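Sort by Handle, Store by Length

July 25, 2019
14 comments | 36 shares

Most advice on storing craft tools starts with the container. A box is bought, the box has compartments, and the contents are made to fit. I think this is the wrong end to start from. The shared worktable is where the tools are used and where they get mixed up, and the storage should be designed from the state of the table at the end of a session.

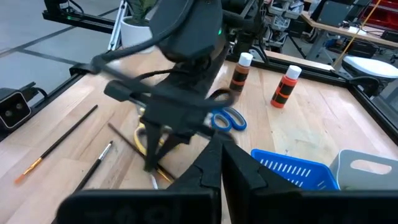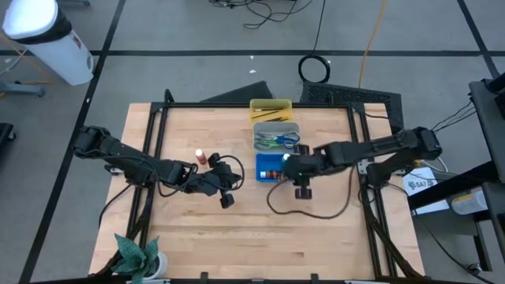 Scissors, brushes and paint on the bare wood in the first; yellow, gray and blue bins in the second.

A mixed table of this kind holds three classes of object. There are edged tools, mainly scissors. There are long thin tools, mainly brushes. And there are small loose parts and bottles. Each class fails in a different way when it is stored badly, and one large box will produce all of these failures together.

Take scissors first. A pair of scissors is an awkward shape for any tray. The finger loops are wide, the blades are narrow, and the whole thing will not stack. Two pairs laid in a shallow bin with the loops at the same end take up more width than two pairs laid head to tail, but they come out more easily, and I would accept the lost space. Deep bins are worse than shallow ones. Anything deeper than the hand makes the user reach past points to get to handles.

Handle color is underrated. Blue on one pair and green on another makes a return check possible at a glance. With six identical black-handled pairs you have to count, and people do not count at the end of a session. I would go further and say that a workshop should never buy two scissors of one color unless it owns more scissors than the supplier has colors. The Soltik sets we bought in May came in a single shade of gray and I have since wrapped every handle in tape.

Brushes are harder. The usual practice is to stand them in a jar with the bristles up, and for dry brushes that is sound. For brushes that have just been washed it is poor practice. Water runs down into the ferrule, the glue softens, and in time the head turns on the handle. A freshly washed brush should lie flat, or hang with the bristles down, until it is dry. A long bin does the first job with no further equipment. Measure the longest brush you own and add 2 inches. If the bin is shorter than that, the longest brush will lie at an angle, its bristles will press against a corner, and they will keep that bend.

Brushes left where they were last put down take up a surprising area of wood. Three of them lying at different angles can block a third of a small table. They also roll. A round handle on a smooth top moves whenever somebody leans on the edge.

Paint bottles should stay upright and should not share a bin with tools. Acrylic that dries around a cap can crack off in flakes, and the flakes end up in bristles. I keep bottles on the table itself, at the back, where they can be seen and where a sleeve will not catch them. A black label with a clear band of the actual paint showing is more use than a printed color name. Drilska sells a bottle rack that does the same work as the back edge of a table and costs more.

Bin color is the point on which I get the most disagreement. The Kavanagh catalog lists its trays in a single white, on the argument that contents show up better against it. That is true for the contents. It does nothing for the person putting things away, who needs to know which bin is which from across the room. Three bins in three colors, set in a column from back to front, can be learned in one session. Labels can be added later – and for adults who have used the table twice they are seldom read.

Order matters as well. I put long tools at the back, scissors in the middle, small parts nearest the user. Small parts are handled most often and dropped most often, so the reach should be short. Long tools can be picked up by the near end even from a distance.

There is a case against all this. Open bins collect dust, and they cannot be carried in one trip. Goltinex makes a lidded case with a handle that solves both, and for a teacher who moves between rooms it is the better purchase. For a fixed table I do not think it is. A lid adds a step to every return, and in my experience tools get left on top of a closed lid and stay there.

Wood tops deserve a last remark. Butcher block takes paint and blade marks, and it can be sanded. I use 80 grit only where dried acrylic has built up, then something much finer over the whole top, then oil. A plant at the corner is fine provided the pot has a saucer.

36 shares
14 comments

Related
Flat or Hanging: Drying Brushes After Washing
Why Our Tape Drawer Has No Dividers
Oil Finishes for Shared Worktables
Sharpening Craft Scissors at Home
Small Parts Trays, Compared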